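About Pilkington College

Pilkington College is an independent, not-for-profit provider of vocational education for adults. The College offers certificate and diploma programmes in bookkeeping, community services, aged care, horticulture and the applied trades, together with a bridging year for students returning to formal study after a long absence. Classes are held at the main campus in Pamley and at a smaller teaching centre on the Wellance Road, which houses the library annexe and the evening language programme.

Our History

The College began as an evening school for working adults, conducted in rented rooms above the Pamley Mechanics' Institute. Its first subjects were commercial arithmetic, typewriting and English composition. Enrolments outgrew those rooms within a few years, and the school moved to the former wool store on Harbour Street that remains the centre of the campus. The sawtooth roof and the original loading doors have been retained, and the ground floor now accommodates student services, the enrolment counter and the canteen.

Horticulture was added to the curriculum when the council leased the College the old nursery site behind the railway yards. Aged care and community services followed in response to requests from local employers. The bridging year is the most recent addition and is now the programme most often named by graduates as the reason they enrolled.

The College Today

In the current academic year the College has 1,573 enrolled students, the majority of whom study part-time. Class sizes in practical subjects are limited to 20. Many of our students are employed while they study, and a considerable number are parents or carers. The timetable is organised accordingly, with each core unit offered in a daytime and an evening stream, and with block attendance available in horticulture and the trades.

The academic year is divided into two semesters. Applications for the first semester open each August and are considered in order of receipt. Applicants who do not hold a senior secondary certificate may be admitted on the basis of work experience, following an interview and a short written task.

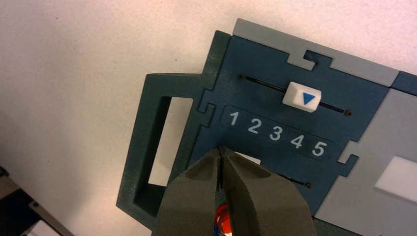
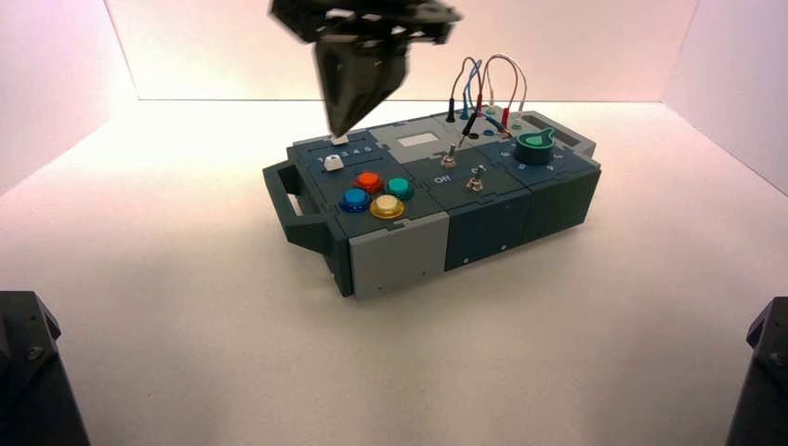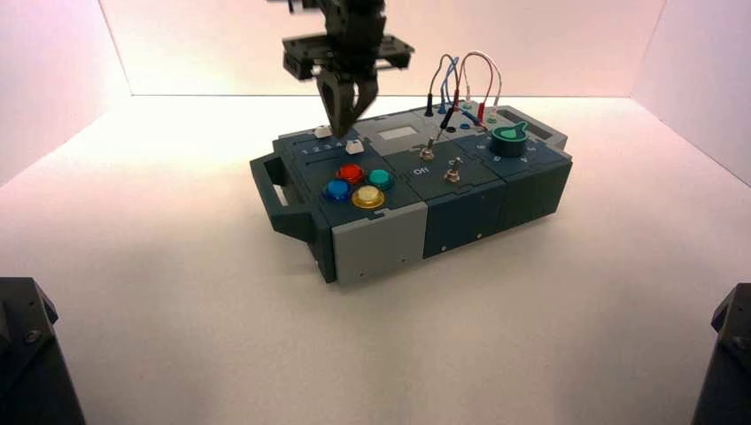 Governance

The College is governed by a Council, which meets six times a year and is responsible for strategic direction, financial oversight and the appointment of the Principal. Council members serve a term of two years and may be reappointed. Two places are reserved for current students and are filled by election.

Academic standards are the responsibility of the Academic Board. The Board approves new courses, reviews assessment results at the close of each semester and hears appeals that have not been resolved at departmental level. Its minutes are available to staff and students through the library.

Leadership

Elli Keskinen, Principal. Ms Keskinen was appointed following a long career in adult literacy, first as a classroom teacher and later as head of a regional learning centre. She teaches one unit of the bridging year each semester and chairs the Academic Board.

Tobiloba Idahosa, Deputy Principal (Students and Community). Mr Idahosa oversees admissions, counselling, disability support and the College's work placement arrangements. He joined the College as a lecturer in community services and continues to supervise final-year placements.

Teaching and Assessment

Our lecturers are required to hold a teaching qualification and to have worked in the field they teach. Assessment is based chiefly on practical tasks and written coursework. Examinations are used only where an external licensing body requires them, as is presently the case for units in bookkeeping and electrical safety.

Course materials, timetables and results are provided through Lidix, the College's online student portal. Students without reliable internet access at home may borrow a laptop from the library for the length of a semester. Printed course readers are available on request at no charge.

Student Support

Counselling is free and confidential and is available at both sites. The learning support team provides individual tutoring in academic writing, mathematics and study skills, and can arrange adjustments for students with a disability or a medical condition. An on-site childcare service operates from Monday to Friday during teaching weeks; places are limited and priority is given to students enrolled in daytime practical classes.

The hardship fund assists students with the cost of textbooks, uniforms, tools and travel. Applications are assessed by the Deputy Principal's office and the outcome is advised in writing.

Our Place in the Community

The College recognises the Traditional Custodians of the land on which it stands and pays its respects to Elders past and present. The nursery site is open to the public on the first Saturday of each month during teaching terms, when students offer seedlings and native tube stock for sale. The main hall and the teaching kitchen may be hired by local groups outside class hours.

Visiting and Enquiries

Prospective students are welcome to tour the main campus by appointment. The enrolment counter can arrange a meeting with a course adviser, and interpreters may be booked with reasonable notice. Visitors arriving by car should use the Harbour Street entrance. Parking at the Wellance Road centre is reserved for permit holders and visitors with limited mobility.

This page was last reviewed on Tuesday, September 20, 2022.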